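Rice pouring demos: how many before it stops being useful?
14 replies · 3 shares

podetti_bench
We're collecting teleop episodes for a pouring task, rice from a clear measuring cup into a steel mixing bowl. Target is 400 episodes and we have 114. Head camera plus wrist camera. White table, nothing else on it, arm coming in from the right.

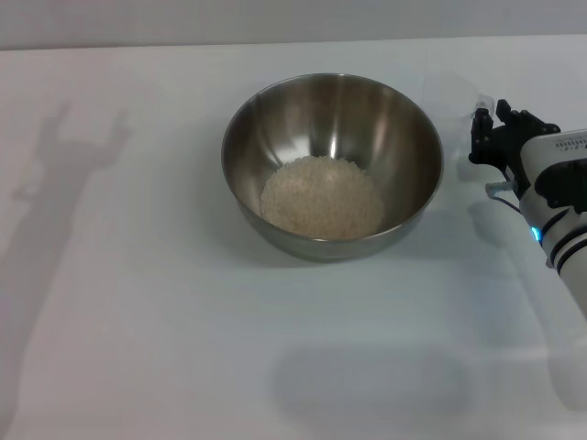
Last edited by podetti_bench on Tuesday, April 21, 2020

My question is whether to keep the bowl in one spot until we get to 400 or start moving it now. Allex says finish the set first.

jukeo
Move it now. We recorded 1492 episodes with a fixed bowl in March and the policy learned the spot on the table. Shift the bowl ten centimetres and it poured onto the bench.

cordeiro_k
Disagree. Get one position working, then vary. Otherwise you won't know if a failure is the grasp or the bowl. I'd worry more about your wrist stream. Can you post a still?

podetti_bench
Wrist view:

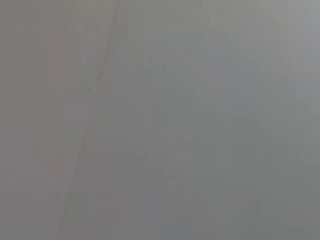

Tormod Åberg
Data collection lead, Podetti

It's grey and blurry, with one faint diagonal line and a bit more light in the top right corner. I've been keeping episodes with frames like it.

cordeiro_k
There's no cup, bowl or finger in that. I'd flag them and train once with the wrist stream and once without.

jukeo
I'd keep them. The model will see the same mush when it runs, so it may as well see it in training. Shadows bother me more - there's a big one of an arm down the left side of the table in your head view.

podetti_bench
Fair. The colour of the rice against the steel has been fine for us, at least from the head camera.

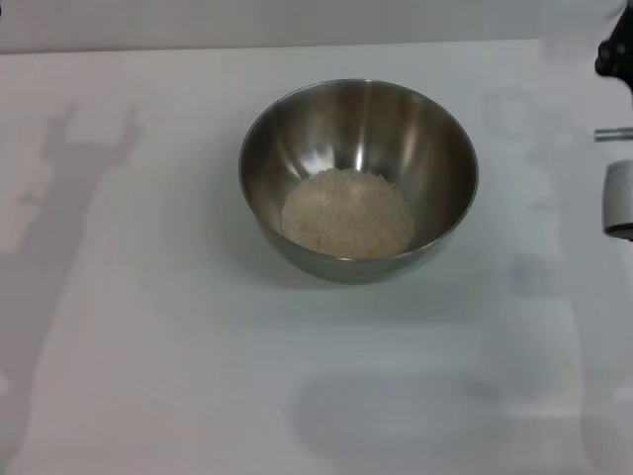

What I'll do is record 10 with the bowl moved left and 10 with it closer to the wall, same lamps, and label them separately. If Allex complains I'll send him here.

cordeiro_k
Label the lamp positions too while you're at it.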